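How to Fold a Fleece Blanket So It Stays Folded

Posted in: Linens and Other Losing Battles

Cotton wants to be folded. You press a crease into a cotton sheet and it more or less agrees with you. Fleece has no memory and no manners. You fold it, you set it on the shelf, you turn your back, and it exhales. By evening it has slid off the stack and taken two pillowcases with it.

I have lived with too many fleece throws for too many years, mostly because people give them to me. They are the fruitcake of textiles. Phyllis Haslam, my neighbor when we lived on Takley Street, gave one to every household on the block the winter the boiler went, and I still have mine, and I would bet money the others do too. You can't wear one out. You can only learn to store it.

What follows is the method I use. It makes a tight packet that tucks into itself, so there's no ribbon, no elastic band, and no special bin from a catalog. It works on any throw-size fleece. It works on the big bed-size ones if you are patient or have long arms.

What you need

A fleece blanket, clean and dry.
A bed, or a floor you trust.
Five minutes the first time, less after that.

You don't need a folding board. My brother-in-law Bart Kramer owns a folding board, and his closet looks like mine.

Before you start

Shake the blanket out. Do this outdoors if you have a dog, or if you have ever met a dog. Fleece holds hair the way a toddler holds a grudge, and whatever you fold into the packet will be waiting for you in October.

Check the care label while you're at it. Most fleece should be washed cold with no fabric softener and dried on low. Softener flattens the nap and makes the stuff slippery, and a slippery blanket undoes itself twice as fast. If yours has been softened for years, wash it once or twice without and it should come back some.

Do not iron it. I shouldn't have to say this, but Roel Jacobs wrote to me in the spring to ask what setting, and I got to him too late.

Then clear the bed, or decide not to. The purists will tell you to fold on a bare surface. I have a bare surface maybe twice a year. On laundry day the clean things get dumped on the bed and I fold on top of whatever is there, on the theory that if I wait for perfect conditions we'll all be sleeping under towels.

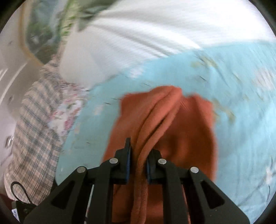 Fleece should be the first thing you deal with in any mixed pile. It's bulky, it hides socks, and once it's off the bed the pile looks half the size, which does wonders for morale. Pinch it anywhere near the middle and lift, and you get what the rust-orange one is doing: a rounded tent with a ridge down the center and the rest hanging off both sides. That is a fine way to get it clear of the blue bedding and the plaid, and a terrible way to begin folding. A blanket picked up by its middle has no corners you can find. So lift it out, carry it to whatever open space you've got, let it drop, and go looking for an edge.

Step 1. Find a long side

Pick up any edge and run it through your hands until you hit a corner. Keep going to the next corner. If that trip felt short, turn and do the next side. You want the two corners at the ends of a long side, one in each hand.

Square blankets exist. If you have one, congratulations, any side will do.

Step 2. Lay it flat, good side down

Snap it once like you're making a bed in a movie and let it settle. Smooth it from the center out with your forearms. Forearms are better than palms for this. Palms drag the fleece along with them and you end up chasing the same wrinkle from one end to the other.

If your blanket is the same on both sides, ignore the part about the good side. If it has a picture of a wolf on it, the wolf goes down. He'll end up on the outside of the packet, looking noble.

Step 3. Make the pocket

This is the step everything else depends on, and the one everybody skips when they try to do it from memory.

Take one short end and flip it up toward the middle, one time, about as deep as your hand and wrist together. You now have a cuff running across the bottom of the blanket. Smooth it. That cuff is going to turn into the pocket that holds the packet shut, so if it's crooked now, you'll have a crooked pocket later, and the whole thing will look like it was folded in a car.

Now turn the blanket over, cuff and all, so the cuff is underneath against the bed. It should still be at the end closest to you. The wolf, if any, is now facing you. Say hello.

Step 4. Fold in thirds, the long way

Bring the left side over to cover the middle third. Bring the right side over on top of it. You have a long narrow strip, with the cuff still tucked on the underside at your end.

The thirds will be wrong the first time. They're always wrong. You'll get a fat one and a thin one and a sort of shrug. Open it up and shift the first fold over an inch or two until the strip is even. Fleece forgives this kind of fiddling. Linen would have filed a complaint.

For a bed-size blanket, fold it in half the long way before you do the thirds, and do that before you make the cuff. I learned the order of those by doing them in the other order.

Step 5. Roll from the far end

Start at the end away from the cuff and roll toward yourself. Roll tight. Tighter than seems polite. After every turn, lean on it with both hands and push the air out. Fleece is mostly air, and any air you leave in there is going to work all night to get out.

Keep the edges lined up as you go. If one side starts creeping out like the end of a badly rolled sleeping bag, stop, back up a turn, and fix it. It doesn't get better on its own. I've given it every chance.

If you'd prefer a flat packet to a roll, fold over in hand-width sections in place of rolling. It stacks better and holds a little worse. On a deep shelf I roll; in a drawer I go flat.

Step 6. Turn the cuff over the roll

When you reach the cuff, stop. Hold the roll down with one forearm. Reach underneath with your free hand and find the open mouth of the cuff. There will be several layers down there and you want the outermost one, the one touching the bed.

Now pull that layer up and over the roll, toward the far side, as if you were turning a sock right side out over a loaf of bread. The roll goes in and the cuff snugs down over it. Poke the corners in with a finger.

Pick it up. Give it a shake. It should hold. If it comes apart in your hands, the cuff was too shallow or the roll was too loose, and I'm going to say it was the roll.

What goes wrong

The cuff won't reach around. You rolled too fat. Unroll, press harder, try again. If it still won't, make the cuff deeper by a couple of fingers next time.

The packet is lopsided. Your thirds were uneven. Put it on the shelf with the bad end toward the wall.

You have static. Run a slightly damp hand over the blanket before you roll. Slightly. A blanket rolled up damp will smell like a boat by August.

You can't find the mouth of the cuff. You forgot to turn the blanket over in step 3, and it's rolled up inside. Fenna Van Damme tells me she has done this every single time and now regards it as part of the method.

There's a sock in it. There is. Leave it for now. You'll be glad to see it later.

About the rest of the pile

Once the fleece is out of the way, work down by size. Duvet covers and flat sheets next, while you've still got the energy to walk backward across a room. Pillowcases after that, and I put each sheet set inside one of its own pillowcases, so that on the day I need it I don't have to stand at the closet trying to remember which white goes with which white. Textured or ribbed bedspreads I don't fold at all if I can help it. They go straight back on the bed, which is a form of storage.

I've been asked about vacuum bags. I tried a set from Bredora and they did flatten things impressively. They also turned four soft blankets into something you could tile a roof with, and it took a day of hanging over the banister to bring them back. For a move, fine. For the hall closet, the cuff is enough.

Where to keep them

Stand the rolls on end in a basket by the couch, or lay them on their sides on a shelf with the cuff end facing out so you can grab one without starting a landslide. Put the ones you use most in front. Put the ones that were gifts in front the day before the giver visits. Phyllis comes by every so often and has never once failed to look.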